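From: Yuzhen Lü
To: kandusville-homes list
Date: 22 September 2023
Subject: Re: Draughts, heating bills and the meeting notes

Brittany Campbell wrote:

> Hello all,
>
> Three things came up after the last get-together and I said I would
> put them to the list.
>
> 1. Several of us in the older terraces still have cold floors even
> after the loft was done. Is it worth lifting carpets before the
> winter, or is that a summer job?
>
> 2. Shaohua asked whether filling gaps between boards is a good idea
> or whether it just cracks out again. I had mine done and some of it
> has cracked, so I'm not the one to ask.
>
> 3. Does anyone have the spare key to the store cupboard at the hall?
> The thermometer loggers are in there and two people want to borrow
> them.
>
> Thanks,
> Brittany

Brittany, thanks for collecting these up. I'll take them in order, and then add something about the loggers, as I have been using one of them for most of the year.

On cold floors. I wouldn't wait until summer if the room is used every day. We lifted the carpet in our back room last December, which everyone told us was the wrong time, and it was fine. It took a weekend to get the furniture out, lift the carpet, roll it up in the hall and see what was there. The boards were in fair condition. What was letting the cold in was the edge of the room, where the floor meets the skirting, and not so much the boards themselves. On a windy evening I could hold a strip of tissue at the skirting and watch it lift. In the middle of the room it hardly moved.

So my advice is to do the edges first and see how you get on. A bead of flexible sealant along the bottom of the skirting cost us very little, and it was the single thing we noticed most. You don't need to lift the whole carpet for it. Pull it back a hand's width from the gripper strip, clean out the dust, let it dry if it's damp, and run the bead. Leave it overnight before you put the carpet back.

One warning, which Lingyun gave me and I'm passing on. If you have a suspended timber floor, do not block the air bricks outside. The space under the floor needs the air. You are trying to stop the draught coming into the room, and the air has to keep moving underneath. A house on Flavik Road had its air bricks covered by the previous owners and the joists at the front had to be replaced. 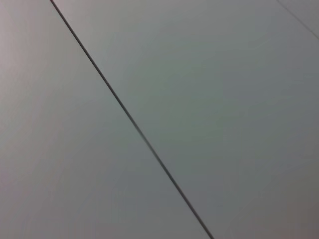
On Shaohua's question about gaps, the answer depends on whether the two sides move. Timber shrinks when the heating goes on and swells again when it goes off, so a gap between boards is never the same width all year. A hard filler sticks to both sides and has no give, so it breaks away from one of them by the middle of winter. If you've got a long, straight join between two flat panels, with a thin dark line the same width nearly all the way along, I would leave it alone unless you can feel air coming through. A narrow line like that looks worse than it is, and by the time you've raked it out to get filler in you have made a wider one. For gaps you can get a coin into, use either slivers of matching wood glued to one side only, or the rubbery strip that you press in with a blunt tool. We used the strip in the hall and none of it has come out so far. It goes in best when the gap is at its widest, so after the heating has been on for a few weeks.

Boxed-in pipes are worth checking too. In our bathroom the boxing was never sealed where the pipes come up through the floor, and the whole thing worked as a chimney for cold air. I cut a piece of mineral wool to fit around the pipes and put the front back on. Don't use expanding foam there if you can help it. Xiaoyan did, and when the stopcock needed changing the plumber spent an hour picking it out with a screwdriver and charged for the hour.

On the key, I had it and gave it to Shaohua. If he still has it, could he leave it at the hall desk in an envelope with "Loggers" on it? There should be a sheet inside the cupboard door for signing them out. Please use it. I wasn't sure for some weeks whether I had number 14 or number 17, as the labels had rubbed off, and it mattered when I came to match up the readings. I have written the numbers on again in paint pen.

Now the loggers themselves. I kept mine on a shelf in the back room, away from the radiator and out of the sun, and left it to record. The first run was 91 days. I then did a second run after the sealing. With the heating set the same, the room stayed warmer overnight and was slower to cool after the boiler went off. I can't say how much of that was the sealant and how much was the milder weather, and I would be careful about anybody who quotes you an exact saving from one room and one winter. What I can give you is our gas meter, which showed 2,121 kWh for the coldest part of the winter. I'll read it again over the same weeks this time and post both.

If you borrow one, some practical points:

Change the battery before you start, even if it says it's full.

Set the clock. Two of them were an hour out when I looked.

Write down when you change anything, such as opening the loft hatch for a day or going away. You won't remember it in spring.

Don't put it on a window sill.

Lingyun has also asked whether we want to go in together on an order from Ostevent, who do the rubber strip and the letterbox brushes. They deliver free above a certain amount and none of us would reach it alone. If you want anything, reply to Lingyun directly and not to the whole list, with the length in metres. Measure twice, please. Last time we ended up with a good deal of brown strip that no one had asked for, and it's still in my shed if anybody has a use for it. It is the wider size.

Someone also asked at the get-together about the Tang Street houses, which have solid floors. None of the part about air bricks applies to them. The edges still do, and so does the threshold at the back door, which on that row is usually the worst place in the house. Xiaoyan has fitted a new one and is happy for people to come and look at it if they message first.

Yuzhen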